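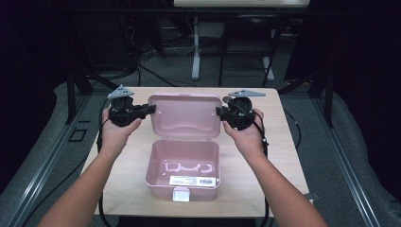
An open pink plastic box with a hinged lid, on a light wooden tabletop.

Preparing the Home for an Adopted Adult Dog

Household guidance from the Porent Companion Animal Trust
Sep 13, 2019

The Trust places retired show dogs, former breeding dogs and owner surrenders with private households. Many of these animals have lived mainly in kennels and have had little experience of stairs, televisions, glass doors or kitchen appliances. The following household measures are recommended to all approved adopters. They should be completed before collection day.

Floors
Dogs raised on concrete or rubber matting are often reluctant to cross polished floors. Lay washable runners from the sleeping area to the back door and from the sleeping area to the water bowl. Fix the corners with rug tape. Runners may be taken up one at a time after the first month, beginning with the one farthest from the bed.

Sleeping area
Choose a corner with walls on two sides, away from the washing machine and the boiler. A wire crate with the door tied open is suitable for most dogs. Cover the top and back with a cotton sheet and leave the front clear. Do not wash the blanket supplied by the foster home for the first 12 days, even if it smells.

Cleaning up accidents
House training should be expected to start from the beginning, whatever the age of the dog. Blot the area with paper towels, rinse with cold water and blot again. Apply an enzyme cleaner and leave it for 20 minutes before wiping. Products containing ammonia should not be used on carpet. Old stains on unsealed wood may need a second application the following day.

Hair
Double-coated breeds shed heavily in the weeks after a move. A dampened rubber glove will lift hair from upholstery more quickly than most vacuum attachments. Place a dry sponge in the dryer with dog bedding, and clean the lint screen after each load. Adopters with forced-air heating should check the filter in September and monthly after that until spring.

Kitchen safety
Trash cans should have a locking lid or be kept in a closed cupboard. Move onions, grapes, raisins, chocolate, and sugar-free gum to a shelf above counter height. Kennel dogs may not have learned to steal food, but they learn within a week.

Food storage
Keep dry food in its original bag, with the top rolled down, inside a lidded bin. The bag carries the lot number, which will be needed in the event of a recall. Wash and fully dry the bin between bags. Foster homes supply enough of the current food for eight days, and any change of brand should be made gradually over that period.

Doors and fences
Walk the fence line at dog height and look for gaps under gates. A paving slab set flush with the ground will stop most digging at a gate. Strips of painter's tape across a sliding glass door, at the level of the dog's eyes, help prevent collisions. Inside the front door, a pressure-mounted baby gate gives a second barrier while visitors are coming in.

Paperwork
The microchip registration, vaccination card and signed adoption agreement should be kept together. A copy of the agreement must be returned to the Trust's Intarasuk Road office.

Questions on any of these measures may be directed to Nandi Khumalo, Adoption Services. Adopters in the Cutano district should contact their local home visitor first.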